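Notes on a Planner That Waits
26 Aug 2025

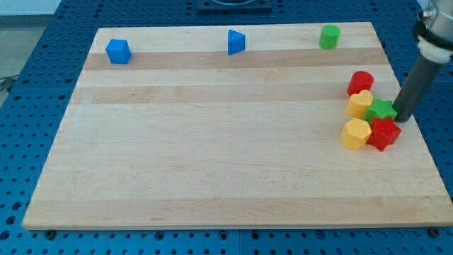 The revision of the Bakeo planning module has now reached the stage at which it may be described in public. The module decides where the arm should make contact with a group of blocks, in which direction it should push, and when it should stop and look again. My colleague Emil Wieser wrote the original version in May, and much of his structure remains.

The principal difficulty lay in contact between neighbouring blocks. A push intended for one star would be planned as though the pentagon beside it did not exist. The perception layer reported each block separately, with its own colour, outline and position, and the planner took those reports at face value. We now pass a contact graph between the two layers – a modest change on paper, although it required the message format to be rewritten.

The second change concerns timing. The controller formerly accepted a new target every 100 milliseconds, whether or not the previous estimate had settled. It now holds its position until 2 successive estimates agree. Riaan Joubert objected that this would slow the arm, and he was correct. I consider the delay acceptable for the present.

The replay tool has also been extended. It stores 2000 planning steps and displays the rejected pushes beside the chosen one. Heart-shaped blocks continue to give poor orientation estimates, and that fault remains open.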